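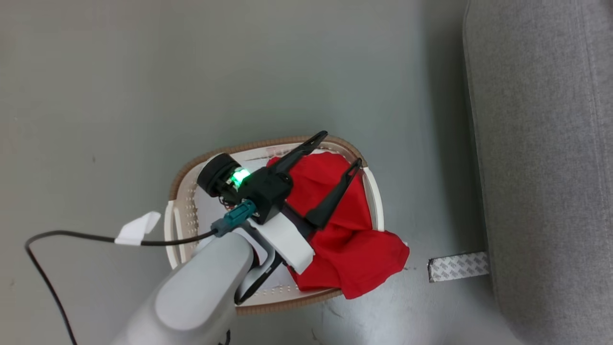
Remote operators wanted, laundry handling project, Vongate

Testow is looking for 4 people to guide robot arms by remote control at our Vongate site. The work is picking up clothes and moving them in and out of baskets, over and over, so that the robot has good runs to learn from. You don't need to have worked with robots before. Steady hands and patience matter more.

You will sit at a desk with a pair of hand controls and a screen. Each run is one short task, such as taking a shirt out of a basket and laying it down. If you drop it or get the grip wrong, mark the run as failed and start the next one - we keep those too.

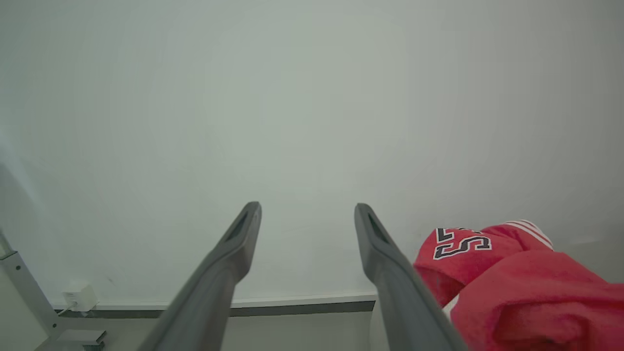
Shifts are four hours, mornings or afternoons, with a break every 40 minutes. Training takes two days and is paid at the full rate. A shift pays 148 before tax. The first block of work starts in October, and the target for the block is 2207 good runs across the team.

Cloth is harder than boxes or cups. It folds over itself, it slips, and the wrist view only shows you so much. Expect the first week to be slow.

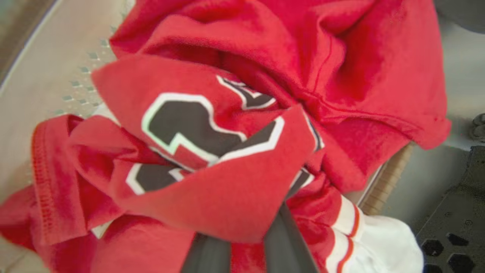

Renato Marquez says his first week was mostly sleeves. "I kept closing too early. Go in lower than you think, wait, then close. After that it got easier and I stopped gripping the controls so hard."

To apply, write to Wilfredo Villanueva at the Testow office, quoting reference 792. Tell us which shifts you can do and whether you are left- or right-handed. Applications close on Friday at noon.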